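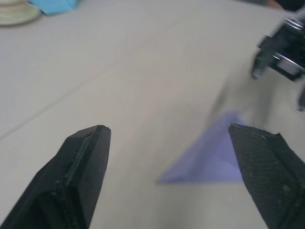 How close to the corner does the first diagonal fold have to land?

Within a pencil line's width is plenty for a simple model. For anything with a second round of folds, keep going until the corners meet, and only then press the crease.

Folding table notes, 22 March 2018

Good session, really good. I've been wanting to get a proper look at how the lavender paper takes a diagonal, and I think I finally understand why my triangles kept drifting. I was pressing from one end of the crease to the other. The top layer creeps ahead of the thumb and by the far end the corners are off. Starting in the middle and going outward both ways fixes most of it – Osaze Akinola has been telling me this since July and I should have listened!

Paper notes. The lavender is from the Dorkstead pack, 400 sheets, same color both sides as far as I can tell by eye. It holds a crease well but it also remembers every little mistake, so a fold you take back stays there as a faint line. I sort of love that. You can read the whole history of a sheet. The Plurkstead paper is softer and more forgiving, but the points come out rounded and the layers puff up after the second fold. For teaching beginners I'd pick Plurkstead. For anything with a sharp corner, Dorkstead every time.

Table notes. Smooth top, so the sheet slides when you line up the far corner. Fine once you're used to it (one fingertip on the near corner, light pressure). Don't fold across the seam between the panels. It prints a little ridge into the paper if you press hard, and I wasted a nice sheet learning that.

Tried the bone folder and then just a thumbnail. The bone folder gives a crisper line, but on this paper it leaves a shiny streak if you go over it more than once. Thumbnail for the first pass, folder for the last one. Jaxon Bergeron puts scrap paper over the crease and rubs through that, no streak at all. Want to try it on the darker sheets too.
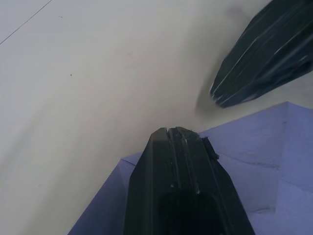
Second folds and wrinkles

Soft wrinkles away from the crease mostly come from picking the sheet up too much. Turn it on the table and leave it flat. If there are already wrinkles, open the sheet and smooth from the center out before going any further, they don't press out nearly as well once there are two layers.

Folding point to point on the triangle, the thick side wants to swing. Hold the folded edge, let the open edges move. I got the best results going slowly on the line-up and quickly on the press.

Still to do:
- cut 16 test squares from the Araújo roll, mark the grain direction on each
- fold half with the grain and half across, leave overnight under the flat board
- ask Osaze which side of the roll is meant to face out
- write up the middle-outward crease for the wall sheet, with a sketch

We use cookies to improve your experience on this site. By continuing to browse you agree to our cookie policy. Accept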